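Moving the kitchen, one cupboard at a time

We got the keys to the flat in Toft in September and I have been meaning to write up how the kitchen move went, mainly because my sister is doing the same thing in spring and keeps asking.

The old kitchen had far too much storage. You fill what you have, so after 11 years we had three colanders and a fondue set. The new one has six cupboards and a drawer that sticks. I started by putting everything we used in a normal week on the dining table and leaving the rest where it was. By Monday the table was still only half covered.

The charity shop took four boxes. They don't take knives or anything electrical, so ring first if you have either. The fondue set went to Þórey Vídalín downstairs, who wanted it.

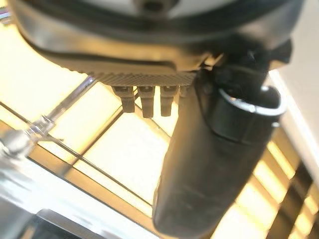

Close up, with the ridged plate and the row of pegs.

Packing was the slow part. I had 30 boxes from Katwood, the small size, and used nearly all of them. The small ones cost more for what they hold but I could carry every one of them down two flights of stairs without help. Crockery went in on its edge with a tea towel between each piece. We lost one saucer, and I dropped that one myself while unpacking.

I also wrote on the sides of the boxes this time. Last time I wrote on the tops, then stacked them, and spent an evening lifting boxes off other boxes to find the kettle.

The van was a day's hire and came to 141 pounds with the fuel. Oluf Snorradóttir drove it, as I don't like driving anything I can't see out of the back of. We did it in two trips. One would have been possible if the bookcase had come apart, but it was glued at some point before we owned it and it stayed in one piece.

Once we were in, I lined the cupboards before putting anything away. The shelves were sound but stained, and a roll of liner was cheaper than paint and took an hour.
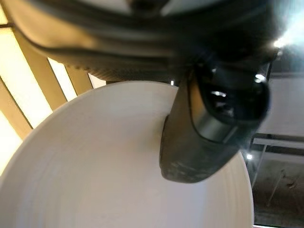
The order I unpacked in was kettle and mugs, then pans, then plates and bowls, then food. Baking things are still in a box in the hall and I have not missed them — though I expect I will in December. Anything used daily is between waist and shoulder height. The big casserole is on the bottom shelf by the cooker, so I only have to lift it a short way.

The drawer that sticks has had candle wax rubbed along the runners. It is better than it was. It still needs a push on damp days and I have stopped keeping the tin opener in it.

Still to do: a hook for the oven gloves, a new washer on the cold tap, and something for the gap beside the fridge, where the broom lives for now.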